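Speaker notes: Produra hand-held gripper kit, evaluation summary

Slide 2. State the scope. The Peltilham site reviewed the kit for two months under the standard service plan. Operators worked with large, glossy white surfaces under ordinary ceiling lighting.
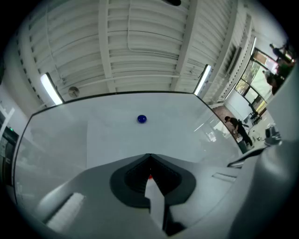
The review covered grip, operator comfort and vendor support. Produra supplied replacement finger pads on request. Operators completed nearly 400 recorded tasks.

Slide 3. Pause before pricing. The Cullow plan includes 80 hours of support. The gripper bodies are gray, with dark pads meeting in a notch.
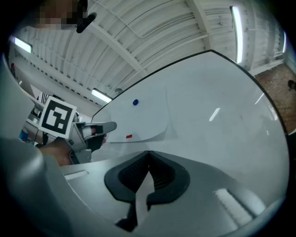 Belhaj asked whether the support hours would carry over at renewal. Refer to the contract terms.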